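The Grape Counter

At Clurnico we had a machine that squeezed too hard, and for most of one February it was my job to find out why.

I should say first that I loved that machine, or at least the pair of fingers it did its work with. They had come to us from the Urkance plant with a good reputation, having picked up 2,772 plums in a row without leaving so much as a thumbprint on one of them, and my sister and I had spent the last of our savings on the strength of those plums. We meant to sell fruit trays, you see - nice ones, for weddings and waiting rooms - and we had four orders before we had a single tray to show anybody.

Then came the grapes. The first one went off like a little wet firecracker, and I laughed so hard I had to sit down. The second one I laughed at too. By the time we had gone through 20 of them I was wiping the wall with a dish towel and my sister had stopped speaking to me, and when she put her own finger in there to feel how hard it pinched (I had stepped out to fill the kettle, and I have never forgiven that kettle) I heard her yell all the way down the hall.

It was only a bruise. It turned the color of an eggplant and she kept it wrapped for a week, and she was kinder about it than I was. But I pulled the plug that night and told the wedding people we would be late.

The fault, when I found it, was a setting no wider than an eyelash. Somebody at Urkance had told the fingers that the smallest thing in the world was a plum. Anything smaller they took for empty air, and so they went on closing, trusting and patient, looking for a plum that wasn't there. I sat a long while with that. I had an uncle who hugged people the same way.

So we started over at the kitchen table, on top of all the drawings, with the fingers held in the hand this time and a big red switch screwed to the wall where either of us could slap it. Tomatoes first, then on to the grapes again. My sister stood well back with her arms folded and called out the numbers from her notebook.
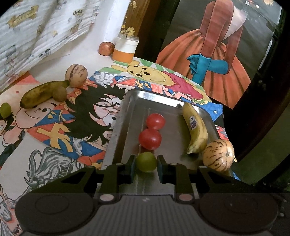

The grape, held over the tray, with the tomatoes next in line.

"Two hundred and seventy-three," she said, and wrote it down.

I asked her if she wanted to try one herself. She looked at the fingers, and she looked at the switch, and then she came over to the table and pulled out a chair.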